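### 3.2 Cell layout and upkeep

The disassembly cell at the Dramani site takes in retired desktop computers and removes parts that can be tested and sold again. It has one arm, one gripper, a clamp table, and a rack of bins. This section covers how the cell was set up and how it was kept running during the trial. The control software is covered in Section 4.

The clamp table holds each computer case on its side with the cover already off. Covers are removed by hand at the bench next to the cell. We tried to have the arm do this in early tests, but the cases came from too many makers and the time lost was not worth it. Two fixed stops set the rear corner of the case, and a sliding jaw closes against the front. The jaw is driven at low pressure so that thin side walls do not bend. A switch behind each stop must close before the arm is allowed to leave its rest position.

The gripper is a parallel-finger type supplied by Ekotine. We chose it for its grip force and paid for that choice in reach. Many of the parts we wanted sit low in the case, between the power supply wiring and the drive bays, and the linkages are wide compared with the space. The approach path was therefore taught in two stages. The arm first moves to a clear point over the board, and then comes down at an angle picked for that model of case. Benedicta Abugri taught the first set of paths, and Dela Bonsu later redid the ones that brought the linkages too close to the memory slots.

A small camera is fixed at the wrist. It is used to check the state of the board before each pick and to find the part to be gripped. Its position places the gripper in view at all times, so the vision step masks out the gripper region before it looks for anything else. The mask has to be redrawn whenever the camera or the fingers are taken off -- a step that was missed twice in May and led to false stops both times.

Loose wiring caused more trouble than any other part of the case. Power leads fall across the board in a different way in each machine, and a finger that closes on one can pull a connector from the board. The bench operator now ties long leads into a loop and moves them to the side of the chassis before loading. Figure 3 gives the wrist camera's view of a case with the processor socket empty.
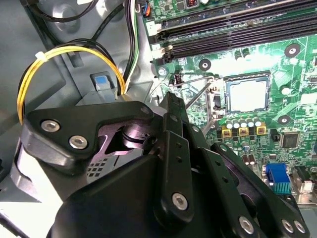 **Figure 3.** Wrist camera view of the gripper over an open desktop case. The CPU socket is empty, and looped power wires lie over the left side of the chassis.

Upkeep followed a fixed schedule. Every 800 picks the operator wiped the fingers, checked the linkage joints for play, and went over the gripper's screws with a hex key. Screws that had moved were taken out, cleaned, and put back with thread lock. Every 3000 picks the gripper came off the wrist for a full check, and the camera position was measured again on return. Raed Harb kept the service log, which lists 6 unplanned stops for mechanical causes. Of these, 5 were traced to the sliding jaw and one to a worn pivot in the gripper. The pivot was replaced on July 15, 2020, with a spare from stock.

After the pivot was changed, the taught paths were run at reduced speed over an empty case before normal work began again. The finger tips had shifted enough that the lowest pick points had to be taught a second time. The points above the memory slots were left as they were.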